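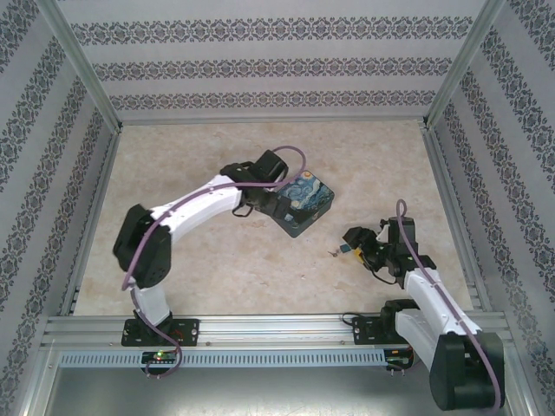
*Fig. 1. Three walls lined, bands level along the back, marbled floor in.*

## 2. Lining and floor (Dultadon booth)

Two people for the long pieces. Have ready: paper, paste, soft brush, sharp knife, damp cloth. Use one batch of paper throughout (ours is 2,774, number's on the wrapper). Humaira Zaidi has the spare roll.

1. Wipe the walls down. Let them dry.
2. Back wall first. Mark a level line in pencil, hang to the line. Don't trust the top edge.
3. Check the dark bands run dead straight before you brush out. Plain strips between them should look even. If it's off, peel and go again, paste gives you a few minutes.
4. Side walls next. Start at the rear corner, work forward. Leave 19 mm spare at the bottom, trim after.
5. Brush from the middle outwards. Bubbles: prick, press, leave alone.
6. Trim along the metal with a fresh blade. Paste on the aluminium comes off with a damp cloth if you're quick.

**Caution:** knife always away from the floor side. Scratches in the marbling dont come out.

**Note:** the scrolls are dark enough that a bad join shows right across the booth. Stand back and look. Then look again from above.

### 2.1 Floor and tin

1. Floor goes in after the walls are dry. Overnight is best, longer in February.
2. Push it right back, then check both sides sit flat.
3. Wipe with a barely damp cloth. No spray, no scouring pads.
4. Put the tin down near the middle. By eye is fine.

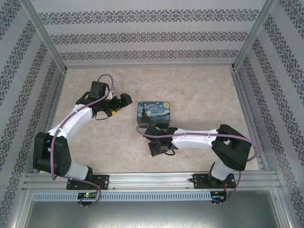
*Fig. 2. Small rectangular tin near the centre of the floor.*

5. Lift the tin to move it, never slide it. Wipe the bottom of it frist.

**Caution:** no tape on the marbled side. Lifts the finish.

Lining damaged or short? Ask Marcelle Charpentier for a new piece and give the batch number. Section 3 is cleaning.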